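Visit report: two-arm data collection at Liretti
By Salma Abdelaziz
Posted in May
14 shares | 2 comments

Liretti opened its simulation group to outside visitors for an afternoon, and I went with Radwa Soliman from our controls team. Our interest was narrow. We wanted to know how they produce training examples for two-arm handling of long, thin parts, and what they throw out. Loubna El Fassi, who runs the collection side, took us straight to a workstation and started loading episodes.
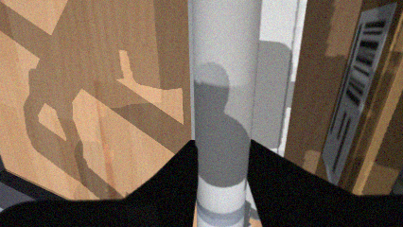
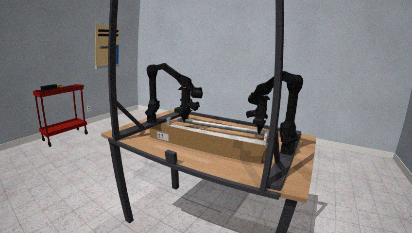
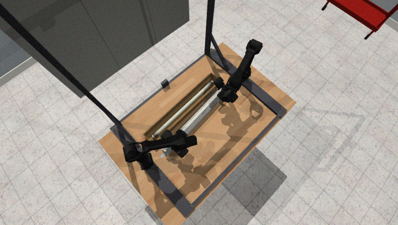 Rendered views from the tube-handling family. Middle: the rod in its cardboard box, with a gripper over each end.

The project is called Iria. Its purpose is to train one policy that picks up a long part at both ends, lifts it level and places it in or on something else. All of the examples we saw were generated in simulation. An operator drives both arms with a pair of leader handles, and the simulator records joint positions, gripper openings and the camera views at every step. Nothing is scripted except the starting layout.

A finished demonstration is stored without its images. The recorded state is replayed later and rendered as many times as needed with different lighting, wall colors, table finishes and small camera offsets. El Fassi gave the current set as 143 operator demonstrations, expanded to 1,000 rendered episodes. Radwa asked whether the expanded episodes count as separate examples when they report results. They do not. Splits are made by original demonstration, and every rendering of one demonstration stays on the same side of the split.

Close gripper views get the most attention in review. A cylinder between the fingers fills much of the image, and shadows falling across it can be as strong as any real edge in the view. The group's first policy was trained with soft, even light and closed the fingers early when it was tested under a hard overhead source. They now render with strong directional light as a standard condition and leave the shadows in. The grain in the renders is also left in; denoising costs time and, by their measurements, made no difference to the trained policy.

Thanasis Michailidis handles the physics. He spent most of his time with us on contact settings. A rigid rod held at both ends by two position-controlled arms is overconstrained, and a small disagreement between the arms shows up as a large internal force. Early recordings contained rods that jittered or shot out of the grippers. The fix was softer fingertip contact plus a limit on the force each arm can apply along the length of the part. Episodes that exceed the limit are flagged and reviewed by hand.

Rejection rules were the most useful part of the visit for us. An episode is dropped if the part touches the container wall above a set force, if one arm lifts well before the other, or if the operator pauses for more than 2 seconds with both grippers open. The last rule is there because the policy learned to wait. Failed grasps followed by a clean recovery are kept and tagged. Aicha Amrani, one of the operators, told us she can record nearly 50 usable demonstrations in a shift once the layout is familiar, and far fewer on the first day of a new one.

Questions I did not get fully answered:

Friction. Values for metal and plastic parts are sampled from a range, but the range was picked by feel.

Containers. Cardboard is modeled as rigid. Michailidis agreed that a real box wall will flex when a finger brushes it and had no date for changing this.

Transfer. A physical two-arm cell is being set up with a partner, Engelhardt. We were shown no hardware results, so I can't say how well any of this carries over.

We left with a copy of the rejection rules and the episode file layout. Radwa will apply the rules to our own Cunden recordings first, beginning with the pause rule, and I will write up the split method for the next group meeting.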